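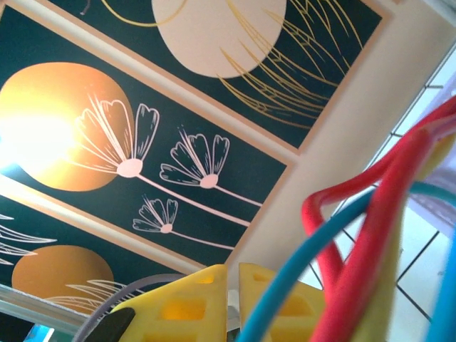

Collecting FAQ for new operators

Last update 7 December 2022. Vilhjálmur Brøndum looks after this page, send him corrections. Written fast between shifts, sorry about the spelling.

What are we collecting?
Short runs of an arm doing ordinary things in ordinary rooms. You drive, it records. Each run is one example. The learning side wants 2,000 good ones by the end of February.

What counts as one example?
One task, start to finish, one operator. Press start, do the task, press stop. Two tasks in one recording = split it or bin it. Don't leave it for the taggers to sort out.

How long should a run be?
As long as the task takes. Most are under a minute. If you're still fishing for the same cup after 2 minutes, stop, mark it as failed, reset.

Do failed runs get thrown away?
No. Mark them failed and keep them. They go in a seperate folder and do get used. What we can't use is a failed run marked good. Please please check before you hit save.

Do I need to tidy the room first?
No. Pictures on the wall, windows, plants, somebody's coat, all fine. The model has to cope with rooms as they are. Only move things that could get knocked over or snagged.

What about glare from windows?
Leave it unless you can't see what you're doing. Some bright runs are wanted. If the wrist view is so white you're guessing, turn the stand a bit and start again. Note "glare" in the comment box either way.

The wrist camera can see the fingers and the tubes. Problem?
Fingers should be in view, that's how it is mounted. Tubes and cables at the side are ok too. If one hangs right across the fingertips, stop and clip it back. Don't tape anything over the lens side. Has happened.

Does the wrist view have to be level?
No. It goes where the wrist goes, so walls and shelves will come out slanted. Don't rotate anything afterwards, the Tandon importer expects it raw.

Which rig am I on?
Davix or Westa, it's on the booking sheet. Same controls, slightly different grip strength. Westa closes harder, so go gently on paper cups and fruit.

How many runs per shift?
No quota. Good days have come out at 280 across both rigs, bad days a lot less. Slow and clean beats fast and messy, the messy ones only come back to you.

Can I do the same task over and over?
Yes but change something each time. Move the object, start the arm from somewhere else, come in from the other side. After a batch of 400 on the same task we close it and open a new one, you'll see it greyed out in the list.

Should I try to move perfectly?
Move normally. Small corrections are useful, keep them in. Long pauses aren't. If you need to think, think before pressing start.

What do I write in the comment box?
Few words. "dropped once, picked up" or "lid stuck". Blank is fine if nothing happend. No names of people, no jokes, it all gets read in as text.

Someone walked into view. Now what?
Stop, delete, redo. We only keep people who've signed the form. Hands too.

The arm froze / lost connection
Hit the red stop. Wait for the light to go steady, then home it from the menu. Don't pull it by hand while it's powered. If it freezes again in the same shift, log it under Sjöberg (the fault tracker) and swap rigs if the other is free.

Where do the files go?
Upload starts by itself when you log out. Leave the laptop plugged in, lid open. Green tick next to the batch = done. No tick next morning, tell Vilhjálmur.

Can I take footage home or post it?
No.

Who checks my runs?
Another operator, picked at random. They see the wrist view and your label, not your name. Disagree with a rejection? Reply in the batch thread, it'll get a second look.

Still to add: charging for the spare laptop, new label list.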